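I booked 7 nights at the Lastmont on the strength of its 194 glowing reviews, and I'd like to know what those people were drinking. The place bills itself as a "social hostel for independent travelers." What I got was a dorm over a bar and a host who pushed the Draleck boat trip every time I walked past the desk.

The bed was fine. I'll give them that. The mattress was firm, the curtain closed all the way and my locker took a full-size pack. Showers were hot until 8 in the morning and lukewarm after. Breakfast was toast, plus a banana if you were early.

The party side is where I have doubts. The Fesari pub crawl costs 30 dollars and covers two bars and one drink, poured small. We spent most of it standing on a sidewalk waiting for stragglers. A few people in my dorm loved it, and they were also the ones who'd never done one before.

If you want to sleep, ask for the back building on Modise Street. It has no bar and the same price, and the website barely mentions it. I moved there after 2 nights and my mood improved a lot.

Would I go back in May, when it's quieter? Maybe, for the back building only. Two and a half stars. 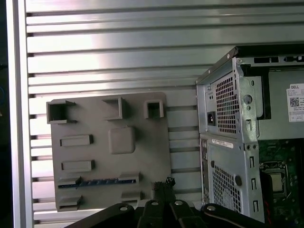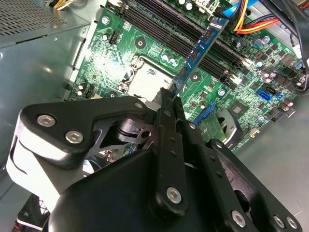
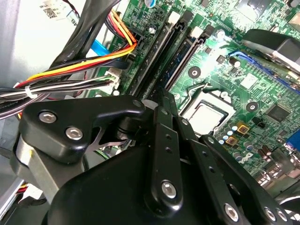

First photo: gray plate on the slatted panel. Second and third: green motherboard in the open case.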